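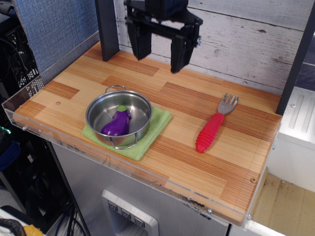
Figure 3. Open parallel gripper over a wood-grain countertop with a clear edge guard.

4.2 What new lawyers learn from shared files

One of the most exciting patterns in our interviews concerns how first-year associates pick up the craft of drafting. We had expected formal training to matter most. At both Medenholm and Stinano, though, associates kept coming back to the shared file: the running folder of drafts, margin notes and client letters that several lawyers work from at once. Nine of the associates we spoke with at Medenholm named it before anything else when asked where they had learned to write a settlement letter.

The margin notes are wonderful material. A partner strikes "shall endeavor to" and writes "will" beside it, and two months later the same associate is making that edit in someone else's draft. We coded almost 2000 notes and could follow phrases like this as they moved through an office, sometimes across practice groups that rarely meet.

Stinano works a little differently. Its four practice groups keep separate folders, and associates rotate through them during their first year. Habits travel with the associates, so the real estate group now opens its letters the way the tax group does (and seems quite happy about it!).

Kiani, the smallest office in the study, keeps no shared file at all. Drafts go back and forth on paper, and the learning happens in conversation at the desk. We could not code those talks in the same way, and the comparison in Section 5 therefore leaves Kiani out. Zastgate joined in December, too late for the first round of interviews, but its notes are included in the counts above.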